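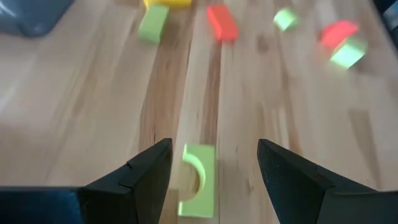

Plornada Mano - Kit de teleoperación y enseñanza manual

Enseñar una tarea a un brazo robótico debería parecerse a enseñársela a una persona: te pones delante, la haces unas cuantas veces y vas corrigiendo. Con esa idea diseñamos el Plornada Mano, ¡y estamos muy contentos con lo que ya permite hacer!

El kit trae dos modos de trabajo. En el guiado directo coges el brazo por la muñeca y lo llevas tú, sin motores que se resistan. En el remoto mueves un brazo líder pequeño, con gatillo para la pinza, y el brazo seguidor copia el gesto a 30 Hz. Se cambia de uno a otro con un botón, incluso a mitad de una demostración (muy cómodo cuando la aproximación sale bien en remoto pero el agarre pide más tacto).

La cámara de muñeca graba siempre con los dedos a la vista. Para empezar recomendamos piezas sencillas, por ejemplo bloques de construcción de juguete sobre una mesa de madera. El arco es nuestro favorito: según por dónde lo cojas, el hueco semicircular ayuda o estorba, y se aprende muchísimo sobre cómo orientar la pinza.

Qué incluye
Brazo líder con gatillo
Pinza Clamar de 2 dedos, en negro mate
Cámara de muñeca con soporte
4 mordazas de mesa
Licencia del programa de grabación Pramach

Datos prácticos
Memoria interna: alrededor de 3.000 demostraciones cortas
Conexión: USB o red local
Montaje: brazos Mansour de sobremesa; para otros modelos, consultar el adaptador

Novedad de octubre: ya se puede recortar el principio y el final de cada toma desde el propio gatillo - una petición muy repetida. La actualización es gratuita para todos los kits y se instala desde el menú Ajustes.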